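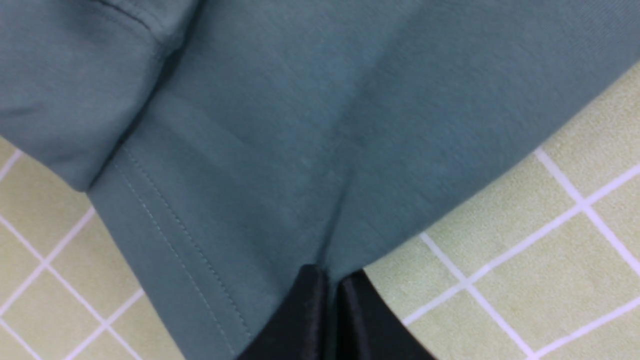 ## The Case for a Good Hem

Most sweatshirts wear out in the same places. The cuffs go first, then the neck, then the bottom edge. The big flat panels in between can last for years with hardly a mark on them.

Trefor Prothero has been fixing knit tops for 29 years, the last nine of them in a narrow shop in Lirnley. He charges by the seam and keeps the prices on a card by the register. When a top comes in, he lays it flat and looks at the hems before he looks at the hole the customer is pointing to.

What he hopes to find is two rows of small, even stitches running side by side, like those on the soft green knit shown here. A twin needle makes both rows in one pass. On the back, a single thread zigzags between them, and that gives the hem some stretch. A single straight row on jersey tends to pop the first time somebody yanks it over their head.

"I can put in a new hem in 40 minutes," Prothero says. "Matching the thread takes longer than the sewing."

He keeps over 100 spools for that reason, most of them blues, grays and greens. Faded cotton is the hard part. He matches to the outside of the hem, where the color has had the same sun and soap as the rest, and he goes a shade lighter if he can't decide.

His advice on washing is short. Turn the top inside out, use cold water, and skip the dryer if you have somewhere to spread it. Smooth the sleeves out by hand and pull the seams straight while the cloth is damp. Folding is fine for storage. Hangers stretch the shoulders, and he won't fix those.

For people who want to try the work at home, he suggests a stretch twin needle, a longer stitch and a scrap of the same fabric to practice on. Press the fold before sewing. Leave long thread tails and tie them off on the wrong side.

The shop will close for two weeks in August. Repairs dropped off before then go on the rack by the door, each with a paper tag pinned through the care label.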